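Speeding Cases in the Gurndale Municipal Court: Who Shows Up and What Happens Next

Student project report
Sanaa Salem
19/07/2018

Introduction

My project looks at what happens to drivers who get a speeding ticket in Gurndale and decide to go to court instead of mailing in the fine. I picked the topic after sitting in on traffic court for a class assignment last September. Most of the hearings I saw that day took less time than finding a parking space outside. I wanted to know if that was normal, and whether going in person made any difference to the result.

The report covers three things: how a case moves through the court, what drivers said in their own defense, and what the judge decided. It does not cover drunk driving, crashes with injuries, or commercial drivers. Those cases go to the county court in Dumora and follow different rules.

How the project was done

I attended 11 sessions of traffic court and took notes by hand. Recording is not allowed in the courtroom. Over those sessions I followed 40 speeding cases from the time the name was called to the time the driver left the room. I wrote down the posted limit, the speed on the ticket, whether the driver had a lawyer, what the driver said, and the result.

I did not write down drivers' names. Court is public and I could have, but my instructor and I agreed that names added nothing. Each case got a number in my notebook.

I also read the court's public handout on traffic tickets and spoke twice with a clerk at the front window. She explained the paperwork but did not want to give opinions on cases, so her part of the report is limited to procedure.

How a case moves through the court

A driver who gets a ticket has three choices. They can pay it, ask for a driving class, or ask for a hearing. Paying counts as admitting the offense. The class is only open to drivers who have not taken it recently and who were not far over the limit.

If the driver asks for a hearing, the court mails a date. On the day, everyone checks in at the window and waits in the same room. Cases with lawyers are called first. Then come drivers who want to plead guilty and explain, and last come the drivers who want a trial. I saw people in the last group wait most of the morning.

In a trial the officer speaks first and says where the car was seen and how the speed was measured. The driver can ask questions. Then the driver gives their side, and the judge decides right away.
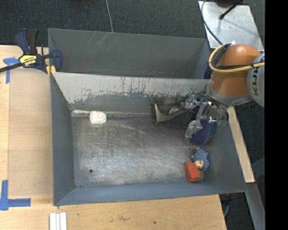
What drivers said

The most common explanation was being late for something, usually work or school pickup. Drivers seemed to think this would help. The judge heard them out politely each time, and then said that being late was not a defense to the charge but could be considered in setting the fine.

The next most common was not seeing the sign. Several of these came from the same stretch of Osagie Road, where the limit drops just past the bridge. One driver brought photos on her phone showing a tree branch in front of the sign. Her ticket was dismissed. Two others from the same road had no photos and were found guilty, although they described the same branch.

A few drivers questioned the radar reading. Only one of them had asked for the calibration record ahead of time, and it had been sent to him. The record was in order, and he lost, but the judge took longer over his case than any other I saw.

Results

Of the 40 cases, 16 ended with a lower fine or a lesser charge. Most of these were drivers who pleaded guilty and had a clean record. The rest were either found guilty as charged, dismissed, or moved to another date. The dismissed group was small, and most of those were cases where the officer did not appear.

Having a lawyer seemed to help, but there were too few of these cases to say much. Lawyers mostly settled things in the hallway before the case was called, so I could not hear what was said - this is a gap in my notes.

Problems with the project

The sample is small and comes from one courtroom with one judge. A student at Zukbridge did a similar project in a larger court and had access to printed case lists, which would have saved me a lot of time. I was also sometimes too far back to hear, and I left out cases where I missed the speed or the result.

I could not compare drivers who came to court with drivers who paid by mail. The court had the last public summary of mailed payments from 2000, and the fines have changed too much for it to be useful.

What I would do next

I would go back to Osagie Road and check whether the branch has been cut. I would also ask the court for a full year of results with names removed. The clerk said the request has to be made in writing and gave me the form.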